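Talk notes – shared kitchens, who washes up and why it falls apart
Jarnside housing meetup, October, second slot after coffee

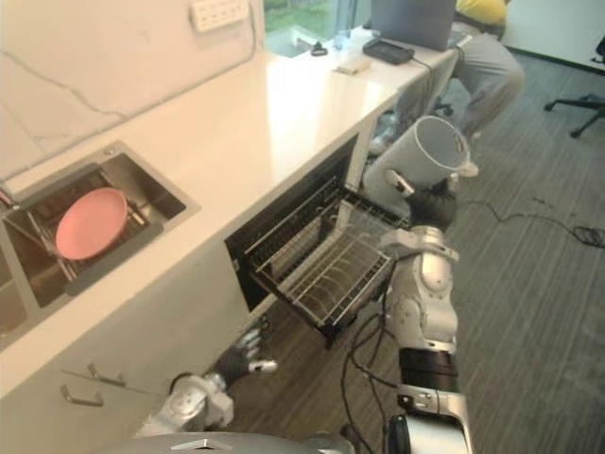 Slide 1: Mug, pull-out rack, white base cabinet.

Hello, thanks, quick intro. Lived in shared houses for 14 years. Now help run the one on Grellport Road. Don't read the slide out.

Opening question – who here has washed a pan that wasn't theirs this week? Wait for hands. Wait longer than feels ok.

Main point, say it early: most kitchen fights are about storage. Mugs with no home end up in the sink. Sukmont house had one shelf for the lot of us, plates stacked under bowls, so people just kept the plate they used on their desk. Teh rota got blamed. We rewrote it 3 times. Same sink.

Slide 2: the rota
– named jobs vs named days. We tried both
– days broke down over night shifts
– jobs worked better, but bins is a terrible job, swap it monthly
– skip the color coding story if short on time

Slide 3: money
Spent 653 in one go on shelves, hooks and a second drainer. Felt like a lot. Split it by room, paid over the winter. One house meeting to agree it, one to argue about the hooks. Mention that we kept receipts in the tea tin, people always ask.

Slide 4: the Ingvarsson house
Different setup, much bigger kitchen. Everyone has own shelf and own 2 mugs, rest of the crockery went to the charity shop. Sounds mean. Guests bring a cup. I thought it would feel like a hostel but dinner there is lovely, long table, soup most nights. They cook together and wash up seperately.

PAUSE. Water.

Slide 5: moving in talks
Do the kitchen tour before the bedroom tour. Open the cupboards. Ask how they do dishes at home – straight after, or in the morning? Either is fine, mixing them is where it gets loud. Write the answer down somewhere, fridge door will do.

Questions, ten min max. Someone will ask about dishwashers. Ours leaked, landlord took it out, no strong view.

Handout by the door. Chairs need stacking before 9pm.

Related items
Splitting bills in a house with uneven rooms
Grellport Road: our first winter
Quiet hours that people keep to
Sukmont garden share, notes from the spring meetup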